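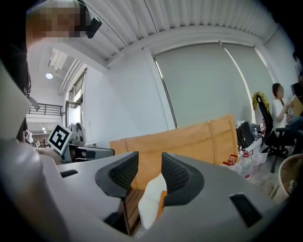 Unit 4 handout: Setting up and looking after the hand-held gripper
Last updated: July
Reading time: 6 minutes

These notes belong to the practical part of the unit. Please read them before you come to the bench, and bring a printed copy, as the bench computer is needed for recording. The notes were written first by Miloslav Brabec and I have changed the parts about calibration and pads after the last group.

1. What we are looking after

The gripper is the tool which the person holds in the hand. It has a housing, two fingers with soft textured pads, a trigger and a camera. The same pair of fingers is used on the arm in the Jirow cell next door, so anything that goes wrong with the fingers here will go wrong there also. For this reason we treat the hand-held tool as a part of the cell and it has its own page in the log book.

In this unit the material to be picked up is soft: tissue, thin cloth, strips of paper. Soft material is more difficult than a block. A block stops the fingers at a clear width. A tissue does not, and the fingers will close almost completely, so a small error of the zero position becomes a big error of the grip.

2. Before switching on

Put the gripper on the rubber mat with the fingers pointing away from you. Look into the gap between the pads against a light background. The pads should meet along their whole length when you close them by hand. If they meet only at the tip, one finger is probably mounted one tooth too far on its gear. Do not try to correct this in software. Go to section 5.

Check the cable where it enters the housing. It must have a free loop as long as your palm. Last year we had two cables broken at this place, both on the inside where the damage could not be seen.

Clean the camera window with the dry lens cloth only. The blue wipes in the drawer are for the table.

3. Zero and full opening

Switch on the Busteo controller and wait for the steady green light. Then:

Close the fingers by the trigger, without anything between them, and hold them closed.
Press "set zero" once. The reading on the screen should go to 0.
Open fully and read the number. For this gripper the right value is 2112.
Repeat the opening three times and write all three values in the log.

If the full opening is between 2000 and 2112, continue, but make a note. Below 2000 the fingers are being stopped by something, very often by a bit of fibre wound around the pivot. Tissue leaves a lot of dust and it goes to the pivot first. Brush it out and set the zero again.

A student asked why we do not set the zero with a tissue already between the pads. You can do it, but then the zero depends on how the tissue is folded, and the next person cannot repeat your measurement.

4. Marker board

The position of the tool is calculated from the black and white square markers. Every marker must be flat on its board and the board must not move during the session. It may be tilted, this is no problem, as long as it stays with the same tilt from the first recording to the last one.

After any change of the table, run the marker check from three positions: left, centre and right. Hold the gripper still for two or three seconds in each. When the right position fails and the other two pass, look first for a strong light coming past the edge of a window blind. Pull the blind completely down and try again before you change any exposure setting. Feven Belay has spent one whole afternoon on exposure settings for this fault, and her notes about it are in the shared folder.

Keep bags and bottles on the floor and away from the walking path. You will be looking at your hands and not at your feet.

5. Changing a pad or a finger

You need the small hex key, a new pad and the flat plastic tool. Switch off the controller before you begin.

Lift the old pad from the bottom corner with the plastic tool. A metal blade will scratch the finger and the new pad will then not stick well. Remove the remaining glue with your thumb, patiently. Place the new pad with the texture to the inside and press it for one minute. The pads come from Firurix in bags of ten, and we have found that pads from different bags can differ in thickness, so always change both.

For a finger which is on the wrong tooth, loosen its screw, lift the finger until it is free from the gear, turn it back one tooth and push it down. Tighten until you feel resistance and then a quarter turn more. After this the zero and the full opening must be done again.

6. When to stop

Replace the pads after 285 grasps with cloth, or 345 with tissue. These are our own limits, from the counting which Kacper Michalski did during his thesis. If a pad is shiny in the middle, change it earlier.

Stop also if the trigger comes back slowly. Report it to Gayan Pramanik and leave the gripper in the red tray.

For the report: one page, with your three opening values and a short explanation of any difference between them. The colour of the pads does not need to be mentioned.

Related items
Unit 3: Trigger springs and how they wear
Unit 5: Moving the fingers to the Jirow arm
Log book template for the bench
Anselmo Trindade: Notes on folding cloth with two grippers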